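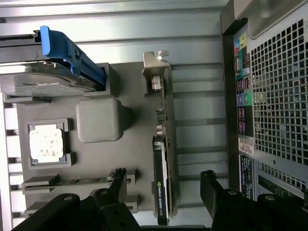 Is a yearly "health check" for a desktop computer worth paying for?

Trillville Community Help > Home and Household > Computers and phones
Posted by oldgreenhouse, Apr 27, 2021

I have a tower PC that I bought second-hand. It's used for letters, the household accounts, photographs and a video call with family at weekends. It has never given me real trouble. It's slower to start up than it was, but then so am I.

A leaflet came through the door from a firm called Lernlow offering an annual computer health check for £139. The leaflet says it includes a "deep internal clean", a "full component inspection", "performance tuning" and a "written certificate of system health". It also says, in a red box, that 6 in 10 home computers are "at risk of sudden failure" and that a replacement could cost £700 or more. There's no mention of where either figure comes from.

I rang them. The person on the phone was pleasant enough but couldn't tell me what tuning meant. When I asked what was on the certificate I was told it would say the system was healthy. I asked what happens if they certify it and it breaks the week after, and was told the certificate "reflects the condition on the day". You can see why I'm hesitating.

On the other hand, I've not had the side off since I bought it, and I know dust is bad for them. A neighbour swears by having theirs done every year and says it's never gone wrong. Mine has never been done and has never gone wrong either, so I'm not sure what that proves.

What I want to know:

Is there anything in a service like this that a careful person couldn't do at home? I can use a screwdriver and I'm patient, but I've never worked on a computer.

Does the heat paste business need doing regularly? The leaflet makes a lot of it and I'd never heard of it before.

Would you trust a stranger with the machine that has your accounts on it?

I don't want to be talked into a new computer, please. I've had that conversation in two shops already.

3 replies

brambleford

Short version: keep your money, or nearly all of it.

Longer version. I repaired office machines for a good many years before I gave it up, and I've seen a lot of these leaflets. The wording changes and the offer doesn't. You've already spotted the weak points yourself, so I'll take them in turn.

The deep internal clean. Dust does matter, but mostly because it clogs fans and blocks the fins on the cooler, and the machine gets hot and noisy. If yours isn't noisy and isn't shutting itself down, it isn't choking. You can clean it yourself with a can of compressed air and a soft, dry paintbrush that has never had paint on it. Shut the computer down properly, switch off at the wall, pull the mains lead out, then press the power button once. Take it outside or into a garage if you can. Undo the screws at the back that hold the side panel and slide it off. Touch the bare metal of the case before you touch anything else and do it again now and then as you go.

Hold each fan still with a finger while you blow it out. Short bursts, can upright. If you tip the can you'll get freezing liquid all over the works. Don't use the household vacuum cleaner inside the case, however tempting it looks. Brush the grilles at the front and back, where most of the fluff will be. Put the side back on. If you take ten minutes over it the first time you're doing well, if you take an hour that's fine too.

The full component inspection. I'd like to know what they think they're inspecting. A circuit board that's about to fail generally looks exactly like one that isn't. There are exceptions, swollen capacitors being the usual one (little cylinders with domed or leaking tops), and you can look for those yourself with a torch while the side is off. Everything else they'd learn from running a couple of free programs.

Performance tuning. In my experience this is switching off the programs that start by themselves when you turn the computer on. You can do that in Task Manager, on the tab called Startup. Go down the list and disable things you recognise and don't need straight away. Leave anything you don't recognise until you've looked it up. I'm sceptical of anybody who promises more than that without seeing the machine, and I'd be very wary of anyone wanting to run a "registry cleaner".

Heat paste. There's a thin layer between the processor and the cooler that sits on it. It does dry out over the years. On a computer doing letters and accounts it can be dry as a biscuit and you'd never notice. I would leave it strictly alone unless the temperatures are bad. To change it you have to take the cooler off, and on some older types the processor comes up with it, stuck fast, and that's how pins get bent. So a yearly change of paste creates a small risk every year to solve a problem you very likely haven't got. If it does need doing one day, old paste comes off with isopropyl alcohol and a lint-free cloth, and new paste goes on about the size of a pea.

The certificate. I think you've dealt with that.

What I would spend money on is a backup. Hard drives with moving parts do wear out, and they don't always give warning. All your photographs are presumably on one of them. Buy an external drive, copy everything across, and put it in a drawer that isn't next to the computer. Lernlow's leaflet doesn't seem to mention backups at all, and that tells me more about the service than the rest of it does.

If the slow start really bothers you, a solid state drive in place of the old one makes a bigger difference than any amount of tuning. It's a one-off job. A local shop will do it and copy your files over, and you should get a price in writing beforehand.

tuppencecoloured

I'm going to disagree a bit with the above. Some people really don't want to open a computer and that's their choice. I've had a man in every July since I got mine and it's good for peace of mind. I pay less than you've been quoted though. My firm is Minami, they come to the house and they hoover out the bits and update everything. Never had a problem.

As for trusting a stranger, you let a plumber in, don't you?

I would say get three quotes and go with the middle one.

brambleford

A plumber doesn't leave with your bank statements. And if they are using an ordinary hoover in there I'd ask them to stop.

tuppencecoloured

It might be a special one. I don't watch them do it.

saltmarsh_kettle

I'm late reading this, but I used a service of this kind, so I can tell you what I got for the money. It was a different firm, Drarkitetti, and the wording in your leaflet is so close to theirs that I had to check mine to see if it was the same one.

They took the computer away for what was meant to be a day and kept it for six. It came back with the outside polished and a two-page report. The first page was the serial number and a lot of green ticks. The second was a list of "recommended upgrades" with prices. Nothing on the list had been wrong when it went in. I'd been told the drive was "nearing end of life", so I asked how they knew, and it came down to its age. I downloaded one of the free programs that reads the drive's own record of errors and it had none. I know that's no guarantee, and I did buy a backup drive, so perhaps they did me a favour by accident.

There was also an antivirus trial on there that I hadn't asked for and which started nagging me for a subscription a month later. Check for that if you do go ahead.

On your question about privacy, these are the things I'd do now before handing a computer over to anybody:

Back up first, and check that the backup opens on another machine.

Sign out of your email and your bank, and clear any passwords saved in the browser. Write them down somewhere first if you don't know them.

Move the accounts to a memory stick and delete them from the computer. Deleted files can be got back by somebody determined, so this only keeps out the casually nosy, but that's most people.

Make a separate login with no password and tell them to use that one, if the job allows it. For a clean, they don't need a login at all, and if they insist on yours, ask why.

Note down the make and size of the drive and memory. It sounds suspicious of me and it is. You'll find both under Settings, System, About, and in Device Manager.

I agree with brambleford about the dust and mostly about the paste. Where I'd differ is the compressed air. I found the cans dear for what they are and went through two in one go. A hand bulb blower of the sort sold for camera lenses did nearly as well and lasts for ever, though your hand will ache.

I'd also be cautious about the "6 in 10 at risk" figure. At risk over what period? Every computer will fail if you wait long enough. I wrote and asked Drarkitetti about a similar claim of theirs and had a reply thanking me for my interest and offering 10 per cent off.

oldgreenhouse

Thank you all. I rang Lernlow once more and asked if the price covered a backup. It doesn't – it's an "add-on". So that's settled and the leaflet has gone in the recycling.

I've ordered an external drive and I'll do the dust once it's warm enough to work outside. I looked at the Startup tab and there were several things there to do with a printer I gave away years ago. Turned them off and it does come on faster, though I didn't time it before so I may be imagining it.

I'm leaving the paste alone. One thing I still don't follow: brambleford, when you say press the power button once after pulling the lead out, do I hold it down or only tap it?

brambleford

Hold it for a few seconds. It drains what's left in the power supply. Don't open the power supply itself under any circumstances, and keep the screws in a saucer.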